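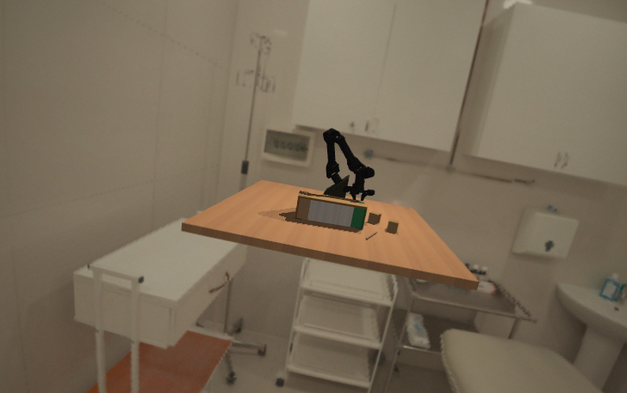
The winter break is too long

Flusside went into the break in December four points clear at the top. They had won five in a row and their back line looked as settled as any in the league. Then they did not play a competitive match for 21 days. They came back flat, drew at Miswood and lost at home to a side that had not won away all season.

I am not saying the break cost them the title. They had injuries, and they sold a good left back in the middle of it. But the schedule did not help, and it should be changed before the new season's dates are locked in.

The case for a break is fair. Players get tired, fields get bad, and people in the game have families. I would keep one. Ten days is enough for all of that. Three weeks is long enough for a team to lose its timing, and most clubs end up filling the gap anyway. Shokri flew to a warm-weather tournament and played three friendlies in eight days. Nobody on that trip was resting.

Smaller clubs pay for it in another way. Cloderitz drew a crowd of 747 for their first home game back, on a cold night in midweek. Before the break they were getting more than 900. Some of those people will return in the spring and some will not. A club that size needs the gate money every other week, and it went without for nearly a month.

The lost dates also have to go somewhere. They go into April, when the cup rounds are on and the fields are worn out. Miswood played twice a week for most of that month with a squad of teenagers on the bench.

Cut the break to ten days and put the spare weekend back at the start of the year. Clubs vote on the calendar next month.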